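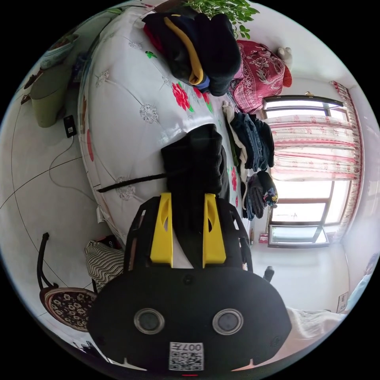
The dark pile, on the flowery bedspread

I wear a lot of black, and for years I wore a lot of grey that used to be black. So this is my page on keeping dark clothes dark, mostly learned by ruining things (sorry, navy cardigan).

Turn everything inside out before it goes in. It's dull and I sulk about it every time, but the rubbing is what takes the colour off, so let the inside have the worst of it. Zips done up, cords tied in a loose bow. I lost one drawstring inside a hood and spent a whole evening fishing it out with a safety pin!

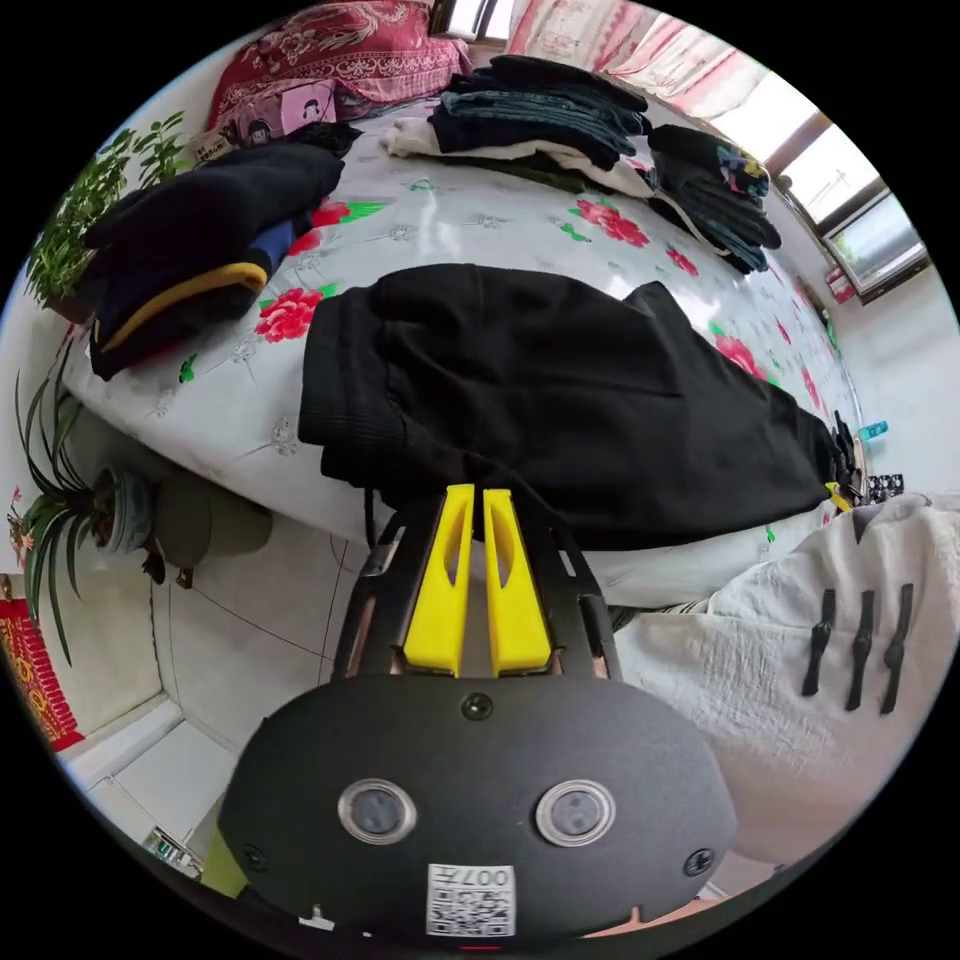 Now, temperature. I never go above 40, and most weeks I use the cold setting. I've turned the spin down to 700 as well, and there are fewer of those pale creases along the seams that never quite leave. Go easy on the powder. Liquid is better for darks in hard water, and if you do find white streaks, another rinse usually shifts them.

Noreen Buckley wrote in to ask about vinegar. Yes, I use it, half a cup in the rinse for towels, but I can't say I've seen it do much for black cotton. Don't put it anywhere near bleach, please. 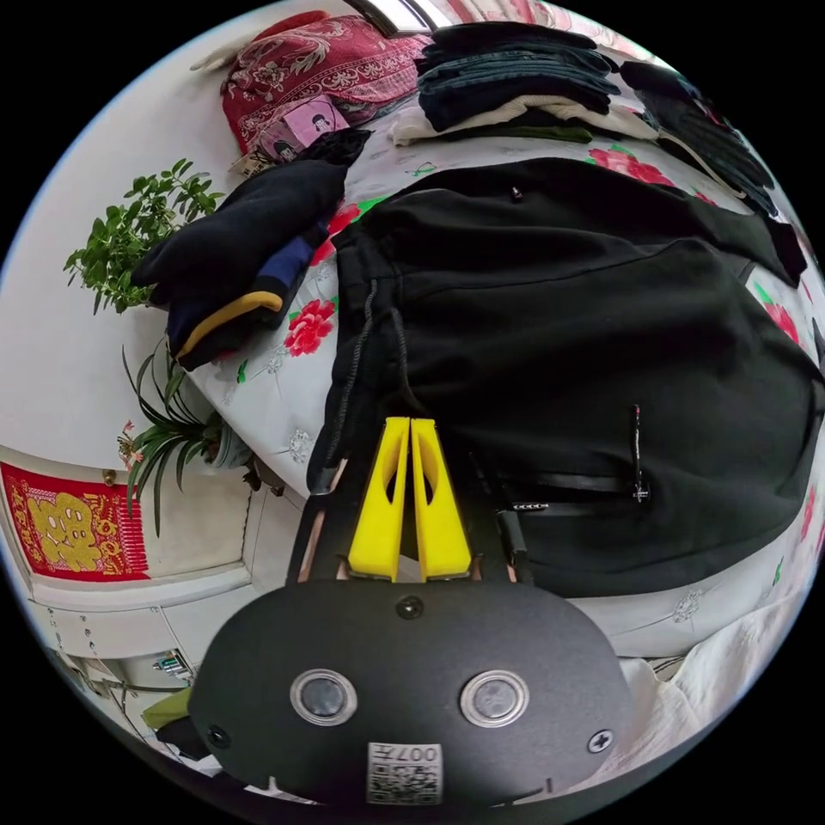
Fluff is the other misery. Wash towels on their own, check pockets for tissues (check again, the little inside one), and give each thing a good hard shake before you hang it up. A damp rubber glove stroked down the front picks up most of what's left, always in the same direction. Thick hoodies take forever to dry, so I hang mine upside down by the hem, away from the window. Strong sun fades the shoulders first.
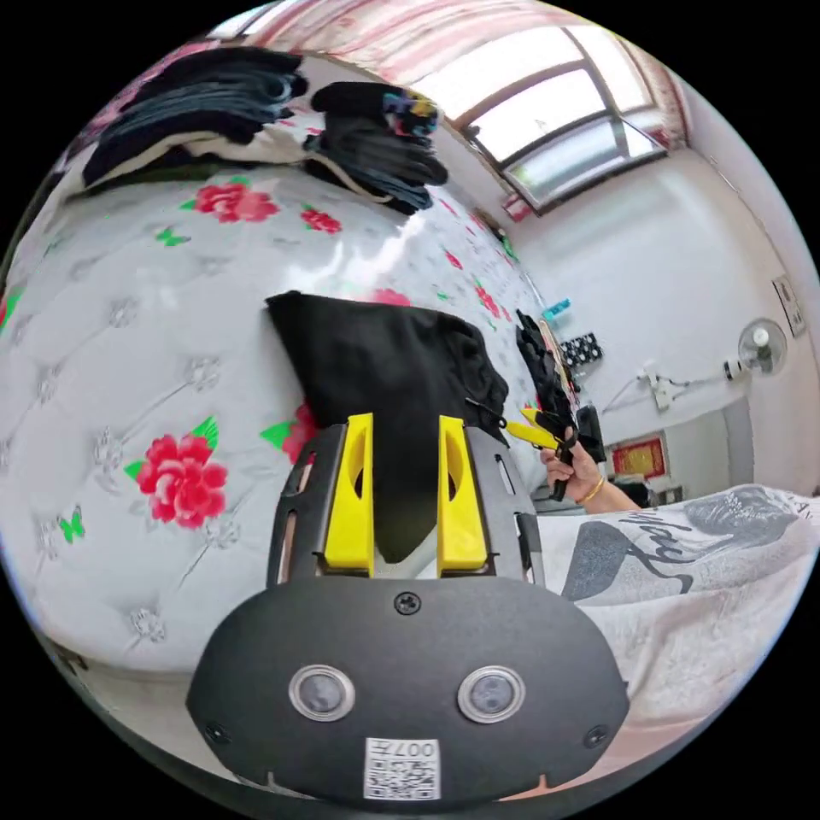 Sorting is where I used to cheat. A new dark top gets its first two washes with other darks only, and I test it by pressing a wet white hankie on an inside seam. Black with bright yellow, as in that last photo, is a pairing I love, but I'd keep a yellow that strong well away from a new black jumper in the machine. Same goes for anything with a pale trim. If you've already had a disaster, don't tumble dry it! Wash it again straight away while the dye is still wet.

Wool next time, once I've found my drying rack.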